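Robots Learn to Fold at Vallholm

Vallholm is a big laundry. It washes sheets, towels and work clothes for hotels and hospitals, up to 3000 pieces a day. Machines have done the washing for years. The folding is still done by hand, and 48 people work at it.

Now the laundry wants robots to help. A robot does not know what a shirt is, so people have to show it. They hold grippers, which are tools with two black fingers that open and close, and they do the job with those in place of their own hands.

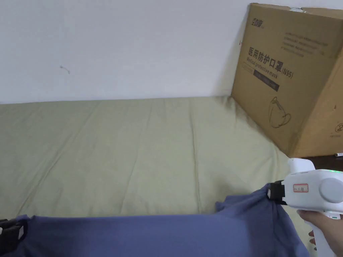
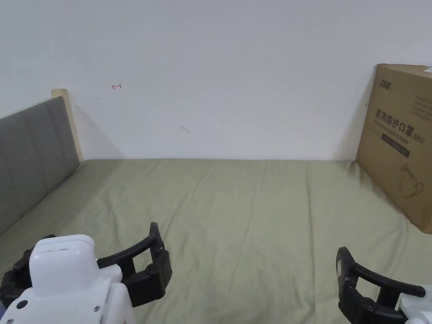

Haf James
Writer, Studunetti children's pages

A shirt is hard for a robot because it changes shape every time it is picked up. A plate stays the same. That is why one small job has to be shown again and again.

What happens to the workers? In January, 11 of them will move to new jobs. Some will teach the robots and some will check the folded clothes for stains and holes. Others are worried – they like their work and want to know if it will still be there in 3 years. The laundry says it cannot promise that yet.

Standing and folding all day can make your back and arms sore. Several workers say they would gladly give the heavy sheets to a robot.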